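The long goodbye to the kitchen junk drawer

Every house has one. Second drawer down, usually, the one that sticks. Dead batteries in with the good ones, takeaway menus from places that closed, a key to nothing. Ours went six years without being emptied and then the runner gave out and the whole lot hit the floor at 6 in the morning.

So this is a piece about clearing out. Small clearing out, mind you, not the big tearful sort with a skip in the driveway. One drawer, one shelf, one afternoon.

I started where most people start, by buying things. Three hundred dollars' worth of dividers and little trays from a shop called Odano, which smells lovely and sells boxes for your boxes. Half went back. The dividers were a centimetre too tall and the drawer wouldn't shut. Measure first. Measure the height aswell as the width.

What worked was cheaper. An open basket, a clear bit of table, decent light.

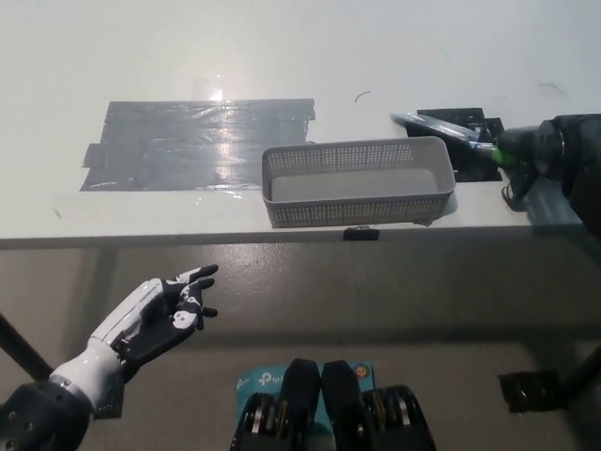

Plain grey plastic with holes in the sides. Easy to rinse, easy to move.

The method, such as it is. Tip everything out. Don't sort inside the drawer, you'll just stir it. Keepers go in a basket, anything broken goes straight to the bin, and the maybes sit in a paper bag with the month written on it. Mine said November. If the bag's still folded shut by autumn, out it goes, and no peeking.

Batteries were the worst of it. Seventy-two of them, would you believe, plenty gone furry at the ends. They can't go in the kerbside bin so that meant a trip to the drop-off tub at the supermarket. Put tape over the ends first if they're the lithium kind. Then there was the string. Then the cords, every one of them for a phone we no longer own.

Utell, the neighbourhood swap page I've been on for ages, took the cords. I put up one photo and had eight messages before dinner. Somebody out there wants your old charger. Somebody wants the fondue forks too.
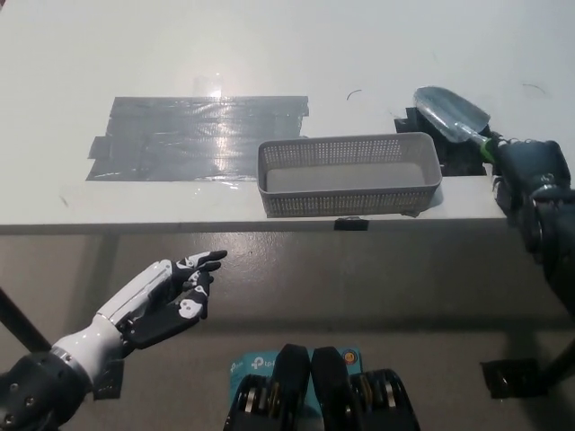 Birthday candles are harder. Do you keep half a candle? I kept them. Also a corkscrew with one arm, out of loyalty, and a sewing kit from a hotel I can't place. The whole thing took longer than it should of because I stopped to read the instruction booklets, including one for a sandwich press that died two houses ago.

Where people come unstuck is the week after. The drawer looks so good you keep opening it, and then the mail comes, and a receipt goes in just for now. My rule is no paper in the drawer at all. Paper gets a hook by the fridge. It's an ugly hook and the hook is always full, but the drawer shuts.

Not everyone's sold on any of this, and when I asked readers for their own habits the replies ran hot.
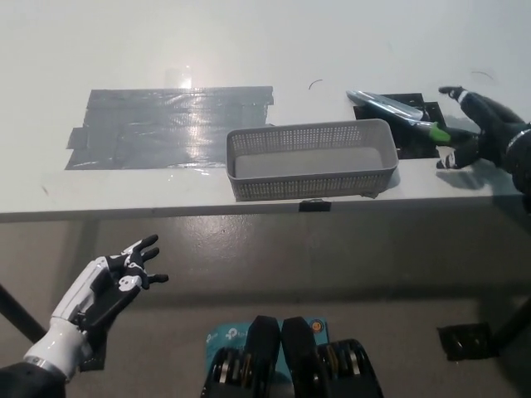

Sora wrote in to say a tidy junk drawer is just a drawer, and that hers has found her a fuse, a hat pin and a spare tap washer in the dark during blackouts, because she knows the mess by feel. She'd no sooner sort it than sort the garden.

Fair enough. Ó Ceallaigh, the old hardware place near us, still keeps its loose screws in one enormous tub and they can find you anything in a minute flat. I did go in there for the new runner. Got the wrong length. Back again tomorrow.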